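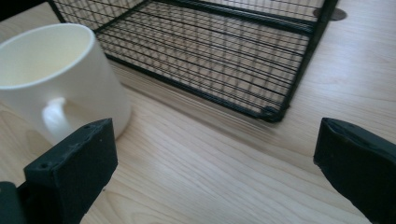
*White ceramic mug beside a black wire basket on a light wooden tabletop.*

**Tilloleo issues revised tabletop and basket guidance for shared tea points**

DOSBERG, Fri 21 August – Tilloleo, the office kitchen and furniture supplier, has published a revised edition of its guidance on clearing, storing and returning mugs in shared workplaces. The document replaces the edition in use at the Marciniak offices in Broltville and applies to all sites on a Tilloleo service agreement.

The revision covers three items: the table, the basket and the mug. It sets out where each should stand, how a mug is placed in the basket after use, and how the tabletop is to be wiped and inspected. Sinks, dishwashers and wall cupboards remain under the existing kitchen manual.

Under the new guidance, one open wire basket is assigned to each tea table. It stands towards the far edge, on its own feet, with the long side parallel to the edge of the table. The near half of the tabletop is kept free for setting down and pouring. Trays and cloths are not to be placed under the basket, as they hold water against the wood.

"The open floor of the basket is the reason we specify it," said Miloslav Malý, product manager at Tilloleo. "Any drips go through to the table, where they can be seen and wiped up. With a solid tray they sit there until someone lifts it."

Mugs go into the basket one at a time and upright if they are to be used again the same day. The handle should point to the side so that it can be reached without touching the rim. Mugs left overnight are washed, dried by hand and returned to the cupboard.

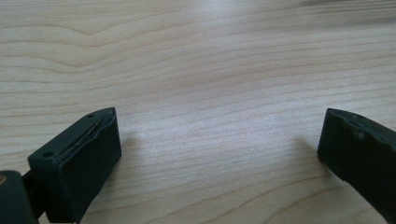
**By Přemysl Kratochvíl, Technical Communications, Tilloleo**

Most of the revised text deals with the tabletop. Light-coloured wood shows rings and tea marks sooner than a dark finish, and the earlier edition gave no direction for wiping. Users are now asked to follow the grain, working in long strokes from one side to the other, with a damp cloth followed by a dry one. Where the grain curves, the cloth should still be moved in a straight line.

Inspection is carried out in daylight where possible. The person checking the table should stand so that the light falls across the surface, then look again from the opposite side. Dull patches in the sheen are recorded on the table card with their distance from the nearest corner. Abrasive pads, bleach and spray polish are excluded.

The guidance was prepared after a review of 1,737 service reports from client sites, closed in July. The reports were sorted by Dalibor Beneš of the Tilloleo service desk, who found that surface marking was the most frequent entry, ahead of chipped mugs and bent wire. Thirteen reports concerned baskets that had been dragged across the table when full. The new text states that a basket is to be emptied before it is moved, and lifted with both hands by the rim.

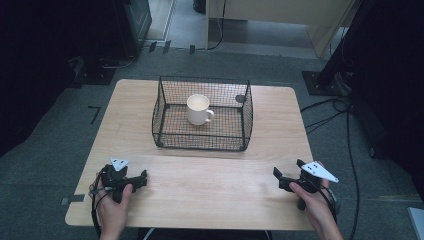

Floor position is treated in a separate section. Tables on carpet should be checked for level after each move, as the pile may compress unevenly under the legs. A table that rocks is taken out of use until it has been adjusted. Cables on the floor nearby are to be routed clear of the side from which people approach.

Marek Danko, facilities lead at Marciniak, said the Broltville offices would adopt the revision in full. "We had two sets of instructions on the wall and they disagreed about the cloth," he said. "The new one fits on a single sheet."

Existing baskets and tables do not need to be replaced. Sites with baskets that have lost a foot should request a replacement foot through the service desk and keep the basket off the table until it has been fitted. The table card has been reissued in a larger format, with two columns for entries, and older cards may be used until they are full.

Printed copies will be sent with the next scheduled delivery to each site.

**Press contact**
Patricio Lozano
Press Office, Tilloleo, Dosberg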